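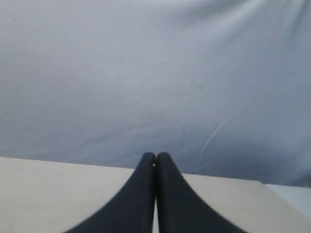 One of our foster homes wrote in last week that the new puppy packs are the best thing we've sent her since the heating pads, and could she please have three more before the next litter lands on her kitchen floor! I figured that was as good a way as any to start this update, so hello again from all of us at Puvham Dog Rescue.

Your grant was $3957, and as of the end of September we have 600 left. Most of it went to vet bills (no surprise there), with 224 spent on crates and the rest on food and the puppy packs. We took in 9 dogs this quarter, seven of them beagles or mostly beagle, and six are already in homes. Jarkex, the old hound I wrote to you about last time, is still with me. He had two bad teeth out and he's eating like a horse now, so I've had to move him up to the bigger bag.

Where we're behind is the fence. The Fovel side of the yard still has the temporary panels up, and the posts we ordered came in the wrong length, so back they went. I'm hoping to have it done before the ground freezes. I'd like to use the remaining money on that and on heartworm tests, if that's okay with you – just let me know by Wednesday if you'd want it split some other way. Receipts are in the same folder as before.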